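Tuesday, late

What a day! I walked in the door at half past nine with sore feet and a bag full of seed packets, and I'm still too wound up to sleep, so out comes the diary.

The Flumden garden swap was on again and it was twice as good as last year. I got there at 7 to grab a spot near the gate, and there was already a line down the footpath - people with wheelbarrows, prams full of pumpkins, one bloke carrying a lemon tree as tall as himself. I took my spare tomato seedlings and the last of the rhubarb crowns and came home with purple beans, a comfrey root, two kinds of mint (I know, I know, they're going in pots) and a finger lime I've been after for ages!

The talk on soil was the best bit. I had no idea how much I'd been drowning my poor beds. Water less often but for longer, she reckoned, and let the top dry out in between. She also said to stop digging everything over each May and just pile the compost on top and let the worms do the work. That suits my back very well. I scribbled four pages and then my pen ran out, so the part about lime and wood ash is in eyeliner.

They've raised $3,699 so far for the new shade house, and the raffle alone made $349 today. I bought a strip of tickets and won a jar of pickled beetroot, my favourite colour of all the colours. The shade house will have room for 500 pots once it's up, which means cuttings all through summer without frying them on my back step.
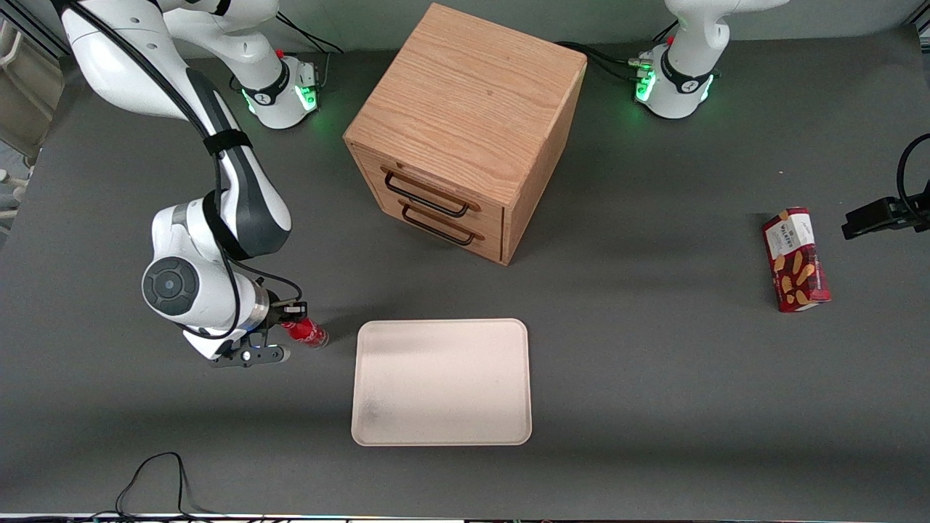 Anyway, the plan for the weekend is to clear the bed along the fence, pull out what's left of the zucchinis and get the beans in while the ground is still warm. The finger lime can have the sunny corner by the tank - I've measured it twice. I want to try Lachance garlic this year as well, if the nursery has any left.

Must ring in the morning about that load of mulch. And find my other glove.

Back to top | Contact | © Pudix Journals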